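Three Nights in Drikcombe, With No Plan at All

By Csenge Takács

The bus up from the coast takes 57 minutes, and I spent every one of them with my forehead pressed to the glass. Sheep, stone walls, a pub painted the color of mustard, then more sheep. By the time we rolled into Drikcombe I had already decided I was staying longer than one night.

I'd come on a tip from my friend Sum-yee Choi, who walked the ridge path last August and hasn't stopped talking about it. She told me to pack boots, skip breakfast and go straight to the bakery on the square. I did (two cheese rolls, still warm!) and ate them on the church steps while the town woke up.
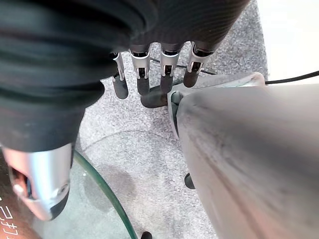

The ridge path starts behind the church and climbs hard for the first mile. Stick with it. At the top the whole valley opens up, and on a clear morning you can see as far as the Anance lighthouse. I met 2 people in 3 hours, both of them headed the other way and both grinning.

Back in town, supper means Szekeres, the little dining room Magdolna Szekeres runs out of her front parlor. There are 17 seats and one menu. I got bean soup with smoked sausage, then a plum dumpling so good that I asked for another – and she brought it before I'd finished the question. Come early, or be ready to share a table. I shared mine with Ignacio Szabo, a retired ferry pilot, who drew me a map to a swimming cove on the back of his receipt.
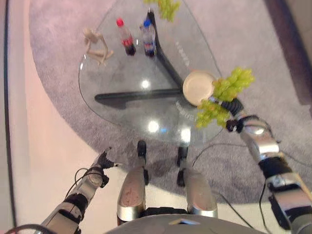
Two drink bottles and a wooden mannequin on a glass coffee table.

I found the cove the next afternoon, after two wrong turns and a long talk with a goat. The water was freezing and green and perfect. I went in three times.

If you go: buses leave the harbor at 9 a.m. and 4 p.m., and the driver takes cash only.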